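Govus opens home storage showroom in Clestavberg

Clestavberg, May — Govus, the maker of small storage for the home, opens its first showroom this month in the old Sepúlveda building near the station. The showroom has 200 square meters on the ground floor and will present the complete Dukus collection of bins, baskets and trays for kitchens, hallways and children's rooms.

The Dukus collection was started by the designer Yuzuki Hosoda, who wanted to help families living in small apartments. "Many people buy a big cabinet first, and after that they look for what to put in it," says Hosoda. "I prefer to begin with the small things on the table. When each of them has a place, we can see how much furniture the home needs."
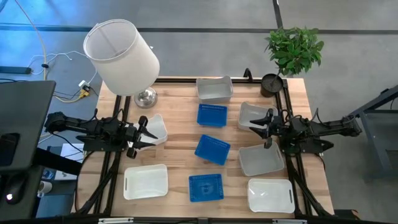

Visitors can book a free sorting hour with the Govus team. They bring a drawer's worth of belongings from home, for example school supplies, sewing things or spices, and try different containers before they decide to buy. The sorting is done at a table with a light wood top, where white plastic bins are set out together with blue mesh baskets, and a lamp and a green plant stand at the back corners. Two of the white bins at the front have handle openings, so they are easy to pull from a deep shelf. The mesh baskets are recommended for things which are used every day.

In the past year Govus received 2520 letters and messages from customers, and 982 of them asked for a place where the containers can be tried by hand. The showroom is the answer to this wish. A repair desk is also planned — customers will be able to order single replacement lids there.

The sorting hour is for up to 6 persons at one time and begins every morning at 10:30. Booking can be made at the showroom desk or by telephone. Entrance to the showroom is free, and the ground floor is accessible by wheelchair.

Press contact: Govus, Sepúlveda building, Clestavberg. Product samples of the Dukus collection can be sent to editors on request.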